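Suche Suchbegriff eingeben Los

Zwei Seiten müssen reichen

Ein Gespräch über Regeln für Greifroboter, die erst einmal nur im Rechner greifen dürfen

Das Regelwerk ist dünn. Zwei Seiten, beidseitig bedruckt wäre es ein einziges Blatt, und wer es in die Hand bekommt, sucht unwillkürlich nach dem Rest. »Es gibt keinen Rest«, sagt die Leiterin der Simulationsgruppe bei Lerkura. »Den Rest hatten wir vorher. Der hatte 40 Seiten und wurde von niemandem gelesen, mich eingeschlossen, und ich hatte ihn geschrieben.«

Wir sitzen in der Teeküche, weil der Besprechungsraum seit Juli als Lager dient. Ihren Namen möchte sie nicht gedruckt sehen. Im Haus wisse ohnehin jeder, wer hier über Dateinamen schimpft, und außerhalb interessiere es keinen.

Ihre Gruppe lässt Greifer durch gerechnete Wohnungen fahren, bevor irgendein echter Motor Strom bekommt. Ihre Regeln betreffen deshalb vor allem das, was man für Papierkram halten könnte: Wann gilt ein Durchlauf als gültig? Wer darf einen löschen? Und was muss dabeistehen, damit ein Kollege ihn ein Jahr später noch versteht? »Regel eins lautet: Kein Lauf wird gelöscht, weil er blöd aussieht. Blöd aussehen ist kein Kriterium. Ich musste das wirklich hinschreiben.«

Der Anlass war Lauf 1781. Er fehlte eines Morgens, und mit ihm fehlte der einzige Beleg dafür, dass der Greifer in einem bestimmten Winkel an Möbelkanten hängen blieb. Jemand hatte aufgeräumt, gründlich und mit den besten Absichten. »Seitdem habe ich vor Leuten, die gern aufräumen, mehr Respekt als vor Robotern«, sagt sie.

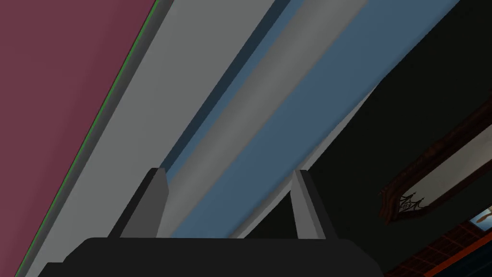
Regel vier hält sie für die wichtigste, und sie ist auch die unbeliebteste. Der leere Greifer wird genauso protokolliert wie der volle. »Alle wollen den Moment, in dem er die Tasse hat. Den kann man dem Vorstand zeigen. Aber die meiste Zeit hat so ein Greifer eben nichts, er ist unterwegs, er steht schief, er ist zu nah an irgendwas dran. Wenn ich das weglasse, lernt das System eine Welt, in der ständig Tassen gelingen.« Sie rührt im Kaffee. »So eine Welt hätte ich auch gern.«

Woher die Regeln stammen? Teils aus eigenem Schaden, teils aus dem Bemside-Leitfaden, den im Haus alle zitieren und dessen dritten Abschnitt vermutlich nur sie kennt. Dort steht, dass jede Szene eine Versionsnummer braucht, auch wenn man bloß eine Wandfarbe geändert hat. Sie fand das kleinlich, bis eine umgefärbte Wand ihrer Kantenerkennung eine Woche kostete. Von den Partnern bei Wernham hat sie die Sitte übernommen, jede Ausnahme mit einem Ablaufdatum zu versehen. »Vorher waren unsere Ausnahmen unsterblich. Es gab 17 davon, und manche galten für Geräte, die längst verschrottet waren.«

Ganz reibungslos verlief die Einführung nicht. Im Projekt Gentile weigerte man sich zunächst, die Kollisionsgrenzen in der Simulation so eng zu setzen wie am Gerät. Das Argument lautete, ein gerechneter Schrank gehe ja nicht kaputt. »Stimmt«, sagt sie. »Der echte schon. Und der Greifer weiß nicht, in welchem von beiden Schränken er gerade steckt.« Man einigte sich darauf, dass Abweichungen erlaubt sind, sofern sie oben im Protokoll stehen und nicht in einer Fußnote. Über die Schriftgröße wurde zweimal gesprochen.

Ob sie sich eine richtige Norm wünsche, mit Nummer und Prüfsiegel? Sie überlegt länger, als die Frage es verdient. Für die Maschinen selbst sei das nötig, da wolle sie keine Kreativität. Für die Arbeit davor sei sie vorsichtiger. »Sobald es ein Siegel gibt, kauft sich jemand einen Ordner dafür. Dann ist der Ordner voll, und alle sind beruhigt.«

Die nächste Fassung des Regelwerks ist in Arbeit. Hinzukommen soll ein Absatz darüber, wer einen Lauf abbrechen darf, wenn zwei Leute davor sitzen und drei Meinungen haben. Dafür muss ein anderer weichen, zwei Seiten bleiben zwei Seiten. Im Gespräch ist der Absatz über die Dateinamen. Sie ist dagegen.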